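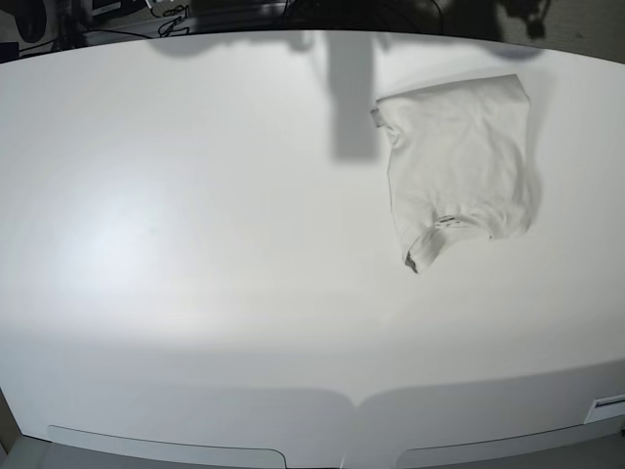 A shared workshop in Hernberg has a home-built robot folding T-shirts, after a winter of evening work by three of its members. The machine took its first shirt from a crumpled bundle to a flat square in January and has been kept running since, mostly after seven in the evening when the woodworking side of the building is quiet.

The project was started by Nima Rezaei, a heating engineer who joined the workshop two years ago to repair bicycles. He was joined by Estela Troncoso, who writes the control software, and Malachy Buckley, who made the mounts and did the wiring. None of the three had built a robot before.

Parts have cost 590 pounds so far. The largest single expense was a set of second-hand motors, bought as a job lot when a packaging line was broken up. The remaining money went on bearings, cable and two replacement power supplies, the first having failed within a week of being fitted.

The group works with plain white T-shirts on a white table. Rezaei said they had been advised to use a dark shirt, which would be easier for the software to pick out, but they wanted to deal with the harder case early on.

"If it can find the edge of a white sleeve on a white surface, it will find a red one," he said. "We lost most of November to shadows. It would see the shadow of the arm and try to pick that up."

The software now compares several views before it decides where the cloth ends. Troncoso has also taught it to look for the collar first, as the marks printed inside the neck give it something to work from. Once it has the collar it can guess where the shoulders should be, and it pulls the shirt out from there.

Each attempt begins with a shirt dropped on the table by hand. The robot has to spread it, turn it if needed, fold in the sleeves and then fold the body twice. The members have kept a written log of every attempt. It stood at 1000 when the Irnora visited the workshop, of which 761 had ended with a fold the group was willing to count. A further 109 were stopped by hand, usually when a gripper had caught two layers of cloth instead of one.

A good fold takes just under four minutes. Buckley said he could do the same job in a few seconds and that speed had not been the aim.

"I wanted to learn how to make something that moves and doesn't shake itself to bits," he said. "The first set of brackets was no good at all. They flexed every time the arm stopped, so it was never quite where it thought it was. I made them again in thicker steel and the trouble went away."

The workshop, which is in the old Petridis bakery on the canal side, has given the group the use of a corner bench until the end of summer. Hazem Ramadan, who looks after bookings there, said the arrangement would be looked at again after that. Two other members have asked for the same space, one of them for a small loom.

Shirts with long sleeves are next. The robot has tried them a handful of times and tends to leave one cuff hanging out. Towels have been easier, and the group no longer bothers to log them. Buttoned shirts are some way off.

Rezaei said the drawings and the software would be put online once the wiring plan had been tidied up. He warned that anyone copying the design would need to change the motor mounts to suit whatever motors they could find.

The robot can be seen working at the workshop's next open evening, from 6.30 pm. Entry is free and children should be with an adult. Visitors may bring a T-shirt of their own to try, provided it is clean and has short sleeves.

Related stories
Canal side parking changes delayed again
Apostolos Kyriakidis to step down as head of Hernberg evening college
Repair bench looking for sewing machine parts
Buvico depot plans go on show at library
Model railway club finds new home above the bakery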